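Home Kitchen Laundry Workshop Garden Storage Contact

We use cookies to remember your settings and to see which pages are read. By carrying on you agree to this. Accept Manage

Sorting out snacks and bottles with wire baskets

Most kitchens have one shelf or corner where crisps, biscuits, squash and half-used packets end up together. Ours was a deep cupboard beside the fridge. Anything pushed to the back stayed there until it went out of date, and bottles fell over whenever something was pulled out from behind them. I tried plastic tubs, a cardboard box with the flaps cut off and, for one winter, nothing at all. Open wire baskets have worked best and I have used them for several years now.

The notes below cover choosing a basket, filling it and keeping it clean. They apply just as well to a utility room or a shelf in the garage.

Choosing the basket

Measure the shelf before you buy. Measure the depth at the bottom and again at the top, as older cupboards are often out of square and a basket that slides in easily at floor level can catch on the frame higher up. My cupboard is 265 mm deep at the narrowest point, and the first basket I bought would not let the door shut.

Look at the size of the gaps in the mesh. Wide gaps are fine for tins and large jars. Narrow-bottomed bottles will tip on them, and small items such as stock cubes and sachets drop straight through. A fine grid costs a little more and is worth it.

Check the underside too. Bare wire feet scratch painted shelves and mark soft wood. Four felt pads will cure this, or a piece of non-slip liner cut to the size of the base. The liner also stops the basket creeping forward each time you take something out.

A basket with a low front is easier to use than one with four equal sides. You can reach over it without lifting the whole thing down, and you can see what is running short. A tall back is useful as well, for reasons given further on.

I have two from Sikora, which have kept their coating, and one older one from the market at Iten that has rusted at the corners. The Sirkano range has a version with handles. I found the handles got in the way on a shelf but they would be handy if you carry the basket to the table.

Filling it

Take everything out of the cupboard first and put it on the table. Throw away what is stale. Fold down and clip what is open. Wipe the bottles, especially round the neck and the base, where the drips collect.

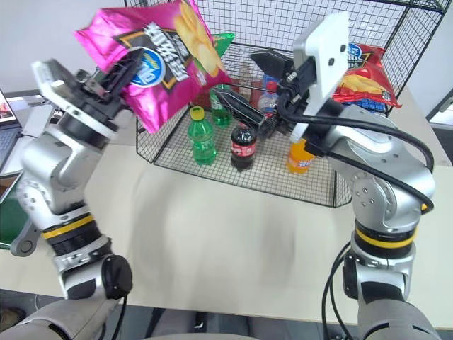
Bottles should go in before anything else. They are the heaviest things in the basket and they keep it steady while you add the rest. Stand them upright, as close together as they will go, and leave the lighter packets until last. With a low-lipped basket of black mesh the bottles can be reached from the front, and a bag of crisps like the pink one can go behind them against the high back wall, where it has something to lean on. Put it in with the name facing forwards so that you don't have to lift it to see what it is. If you keep several flavours, stand the bags in a row like files and not in a heap.

Do not press crisps down to make room. The bag is mostly air for a reason, and squashing it only gives you crumbs. If the basket is full, start a second one.

Keep sweet and savoury apart if you can, and keep anything strong-smelling (onion rings, smoked nuts) away from plain biscuits. Even sealed packets seem to pass it on after a few weeks.

Cooking oil should not go in with snacks. However carefully the bottle is wiped, a film of oil gets on the packets and then on hands. I keep mine on a saucer next to the hob.

Opened packets

Roll the top down three times and fasten it with a clothes peg. Pegs grip better than most of the clips sold for the purpose — the exception being the long flat sort that cover the full width of the bag. Put opened packets at the front. When you bring new shopping home, it goes behind.

Cleaning

Empty the basket every couple of months and wash it in warm water with washing-up liquid. An old toothbrush gets into the corners of the mesh. Dry it straight away with a towel and then leave it upside down for an hour, as water sits where the wires cross and that is where rust begins. I do a full clear-out in October before the cupboards fill up again.

If the coating has chipped, rub the spot with fine wire wool and touch it in with metal paint. Let it dry for a full day before any food goes near it.

Last updated 31st March

Get our tips by email. One message a month. Enter your address Subscribe

Comments (4)

marrowfat
Pegs are the answer to most things. I get mine in bags of 156 from the Prandirum catalogue and they are all over the house.

Hilltop Kitchen
We have stone shelves and the felt pads came off within a week because of the damp. Non-slip liner has been fine.

teapot_lid
Can you put these baskets in the dishwasher? Mine doesn't say.

Reply from the author
I wouldn't. One of mine went through by mistake and the coating lifted along the bottom edge. Hand washing only takes five minutes.

Previous: Getting candle wax off a tablecloth
Next: Lining drawers with leftover wallpaper

Back to top About Privacy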